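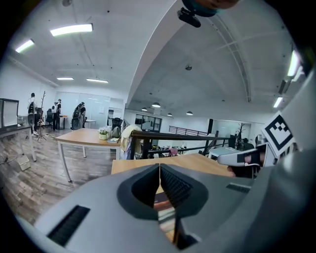
Gripper with ribbed finger pad and square marker plate, over a wooden surface.

3/6/19

Rosov Gallery to show woven works by Harpreet Ouellet

Rosov Gallery will present Selvedge Notes, an exhibition of handwoven wall pieces by the textile artist Harpreet Ouellet. The exhibition occupies both ground-floor rooms and includes 48 works, all made on a floor loom in linen, wool and waxed cotton.

The works are grouped by weave structure. The first room holds the plain weave and twill pieces, most of them narrow panels hung from steel pins. The second room holds the double cloth, in which two layers are woven at once and exchanged at set intervals to form pockets and ridges. The largest of these, Kosier, is 229 cm high and was woven in four lengths, joined by hand along the selvedge.

Colour is confined to undyed yarn, iron grey and a brown obtained from walnut husks. Ouellet dyes the yarn in the skein before warping — a method that leaves slight variations along each thread.

"I set the sett and the lifting plan first and keep to them," said Ouellet. "Any change in the surface comes from the yarn and the tension."

The drafts for six of the works are shown alongside the cloth, with the yarn counts and the number of ends per centimetre for each. Ouellet completed the series at the Varela Studios, where the final lengths were taken off the loom in May.

A printed catalogue, published by Multari Press, contains a technical essay by the artist and colour plates of all the works. Copies will be on sale at the gallery desk.

Admission is free. The ground floor is step-free throughout, and large-print labels are held at the desk. Press enquiries and requests for reproduction should be sent to the Rosov Gallery press office.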